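Kindik 睡眠与心率感应垫 产品介绍

Kindik 是一块放在床垫下面的薄垫，用来记录睡眠时间、夜间心率和呼吸次数。使用的人身上不需要戴任何东西，晚上也不需要按开关。人躺下，它开始记录；人起床，它停止记录。第二天早上，结果会出现在手机的应用程序里。

我们公司 Jelum 以前做的是手腕上的设备。有不少顾客写信告诉我们，他们白天愿意戴，晚上不愿意戴。有的人觉得表带太紧，有的人皮肤会发痒，也有的人每天晚上把它摘下来充电，早上又忘记戴回去。Kindik 是为这些顾客做的第一个产品。

垫子里面有什么

垫子的外层是灰色的织物套，可以拆下来洗。织物套里面是一个密封的气囊，气囊的一端连着一个扁平的小盒子，盒子里有压力传感器和电路板。人的心脏每跳一次，身体会有非常小的震动，这个震动通过床垫传到气囊，传感器把它变成数字。呼吸的震动比心跳慢，也比心跳大，所以软件可以把两种信号分开。

垫子的长度是 75 厘米。单人床上，它可以横着放在胸口的位置。双人床上，它只记录睡在它上面的那一个人。如果两个人都想记录，需要两块垫子，在应用程序里分别选择“左边”和“右边”。

小盒子里有可以充电的电池，充满以后可以用 72 小时，这是按照一直连接无线网络来计算的。如果家里床边有插座，也可以让电源线一直插着，我们自己的同事多数是这样用的。电源线从小盒子的侧面出来，线头是弯的，靠墙放的时候不会被压坏。

记录的内容

应用程序的首页只显示三件事情：昨天晚上睡了多久，夜里的平均心率，以及中间起来的次数。想看得更详细，可以向下滑动，会看到一整夜的曲线。曲线可以放大，放大以后能看到每一分钟的数值。

我们没有给睡眠打分数。负责软件的 Venkatesh Poduval 在开发的时候试过几种打分的方法，试用的人看到低的分数会不高兴，第二天晚上反而更难睡着。后来我们决定只显示记录，让使用的人自己和上个星期比较。如果您很想要一个分数，目前 Kindik 不能提供，请在购买以前考虑这一点。

每个月的月初，应用程序会做一份月报，是一个 PDF 文件。文件可以自己保存，也可以打印出来带给医生看。请注意，Kindik 不是医疗器械，它的数字不能代替检查。

手机里的记录

所有记录先保存在小盒子的内存里，然后通过无线网络传到手机。内存可以保存 3,000 分钟的记录，如果您的网络断了一个或两个晚上，不会丢失数据，网络恢复以后会自动补传。

数据默认只保存在您的手机里。如果您打开“备份”这个选项，数据会加密以后放到我们的服务器。关闭“备份”以后，服务器上的数据会在同一天删除。我们不卖数据，也不在应用程序里放广告。

应用程序还可以写“生活笔记”。例如您可以写下晚饭的时间、下午有没有喝咖啡、有没有运动。笔记会变成一个小图标，出现在当天的曲线上。这个功能本来是 Imke Wunderlich 为自己做的，她想知道晚饭吃得太晚会不会影响夜里的心率。试用的人都很喜欢，所以我们把它放进了正式的版本。笔记可以配照片，也可以只写一个词，比如“夜宵”。
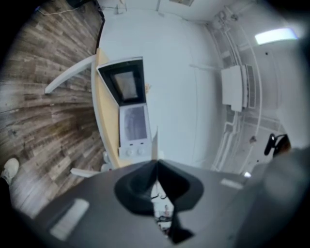 白色微波炉，门开着，放在浅色木桌面上。

写笔记不是必须的。您可以连续几个星期不写，记录照样进行。如果写得比较有规律，月报的最后一页会把有笔记的晚上和没有笔记的晚上分开列出来，这样比较容易看出区别。不过一个月里同样的笔记如果少于 3 次，月报不会列出来，因为数据太少，得出的结果没有意义。

怎样安装

安装不需要工具，一个人就可以完成。

1. 把床垫的一边抬起来，把感应垫放在床垫和床板之间，有字的一面向上。
2. 把垫子推到胸口的高度。从床头量下来，大概是枕头下沿的位置。
3. 把床垫放平，检查小盒子是不是在床的外侧，不要让它被床垫压住。
4. 插上电源线，等小盒子上的灯变成绿色。
5. 打开手机的蓝牙，在应用程序里选择“添加设备”，按照提示输入无线网络的密码。
6. 最后一步是校准。请平躺在床上，不要说话，等到手机震动。校准的时候床上不要有别的人，也不要有宠物。

如果灯一直是橙色，说明没有连上网络。Kindik 只支持 2.4 GHz 的无线网络，很多家庭的路由器有两个网络名称，请选择不带“5G”的那一个。

适合哪些床垫

弹簧床垫、乳胶床垫和记忆棉床垫都可以使用。特别厚的床垫会让心跳的信号变弱，这时候应用程序会显示“信号弱”，呼吸和睡眠时间还是可以记录，心率可能会有空白。水床和充气床不能使用。

可以调节角度的电动床可以使用，但是要把垫子放在不会弯折的部分。气囊弯折的时间太长会变形，这种损坏不在保修的范围里。

孩子的床上也可以放，但是我们的算法是用成年人的数据做的，对小孩子的心率不准确。请不要用它来看护婴儿。

清洁和保养

织物套用冷水手洗，自然晾干，不要放进烘干机。气囊和小盒子只能用微湿的布擦。织物套完全干透以后再装回去，否则湿气会留在小盒子的旁边。换床单的时候不需要拿出垫子。换床垫或者搬家以后，请重新做一次校准。

长时间不用的时候，请把电池充到一半，把垫子平放或者松松地卷起来，不要折叠。

包装里的东西

感应垫一块，织物套一个（已经装好），电源线一条，电源适配器一个，固定用的带子两条，中文说明书一本。固定用的带子是给床板很滑的床准备的，一般的床不需要。

颜色和型号

Kindik 目前只有灰色一种颜色。小盒子有黑色和米色两种，功能完全一样。双人套装包含两块垫子，盒子的颜色一黑一米，这样安装的时候不会弄错左右。单独购买的垫子以后也可以在应用程序里组成一对，不需要同时购买。

和其他设备一起使用

应用程序可以把睡眠时间和心率写入手机自带的健康软件。如果您白天用我们以前的手环 Kettler，两个设备的数据会出现在同一张图上，白天的部分是手环的，夜里的部分是垫子的。如果您晚上也戴着手环，应用程序会先采用垫子的数据，您也可以在设置里改过来。

目前不支持语音助手，也不能控制家里的灯和窗帘。负责硬件的 Lutz Hamann 正在准备这个功能，完成以后会通过软件更新提供，已经买了的顾客不用再付钱。

顾客常常问的几个问题

睡在上面能感觉到吗？
垫子在床垫的下面，一般感觉不到。如果床垫非常薄，可能会觉得有一点高，可以把垫子向床头移动一些。

宠物睡在床上有没有影响？
小猫睡在脚边没有影响。大的狗如果靠着您睡，呼吸的曲线有时候会不准确。

有没有辐射？
气囊里没有任何电子零件，所有的电路都在床边的小盒子里。小盒子在夜里关闭无线发射，早上您起床以后才传数据。如果您想更放心，可以在设置里改成“手动传输”。

忘记密码以后，记录会不会丢？
记录在手机里，不会因为忘记密码而丢失。换手机以前，请先打开“备份”或者导出一个文件。

可以给父母用，我在自己的手机上看吗？
可以。在父母的手机上选择“共享”，输入您的邮箱，对方同意以后您就能看到首页的三件事情。详细的曲线不会共享。

保修和退货

保修期从收到货的那天开始计算，请保留订单号码。收到以后如果觉得不合适，可以在 30 天以内退货，织物套洗过也没有关系，但是小盒子和气囊不能有破损。退货的运费由我们承担。

需要换零件的时候，织物套、电源线和带子可以单独购买。气囊和小盒子是一个整体，坏了要一起寄回来，由 Unley 仓库检查以后修理或者更换。

联系我们

关于订单和退货，请在网站的“联系”页面填写表格，Heike Bauerfeind 和她的同事会回复。关于安装和信号的问题，请在应用程序里选择“发送诊断报告”，报告里不包含您的睡眠记录，只有信号的强弱和软件的版本。中文的问题由 Khrystyna Didenko 转给技术部门，回复可能会比英文和德文慢一天，请谅解。

本页内容更新于 11/30/19。软件更新以后，应用程序里的个别名称可能和本页不同，以应用程序为准。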